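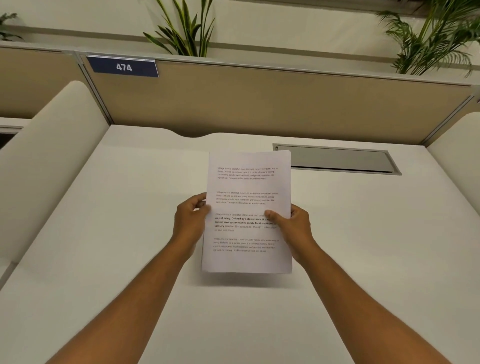
Plinthorpe Tightens Rules on Rental Applications

03/10/2022

Landlords in Plinthorpe will have to give applicants a written answer within four business days under a rental ordinance that takes effect in June. The town council passed the measure after two public hearings and a long work session on fees.

The ordinance covers apartments, duplexes and single-family homes rented for longer than 30 days. Rooms rented inside an owner's own home are exempt, and so are seasonal cottages on the lake side of Weidemann Road.

Under the new rules, a landlord must post the screening standards before taking an application. The posting has to list the minimum income, how far back the landlord will look at rental history, and whether pets are allowed. If an application is turned down, the letter must say which standard was not met. The town will supply a one-page form for this, but landlords may use their own as long as it covers the same points.

Application fees are not banned. They are limited to what the landlord pays for the credit and background reports, and a receipt must be provided on request. A person who applies for more than one unit in the same building within three months can be charged only once.

An earlier draft would have required owners to take applicants strictly in the order they applied. That section was dropped after the first hearing. Several owners of small buildings told the council that they often get incomplete applications and did not want to hold a unit while waiting for missing pay stubs. The final version says an application counts as received when all the requested papers are in.

Pilance Property Management, which handles rentals in the Lesia Street buildings and along the rail line, said in a statement that it already answers most applicants within the new time limit and expects to change only its denial letter. The company asked the council to put the form online before the start date so that office staff can be trained on it.

Tenants who spoke at the second hearing mostly talked about cost. One said she had paid four separate fees while looking for a two-bedroom apartment and got a reply to only one of the applications.

Complaints will go to the town housing office, which can order a refund of the fee. A landlord who does not pay after a written order may be denied renewal of the rental license. There is no fine for a first violation.

Leases already signed are not affected. The full text of the ordinance is available at the clerk's counter in Town Hall and at the Weidemann Road branch library. Questions about exempt properties should be sent to the housing office in writing, with the address of the unit.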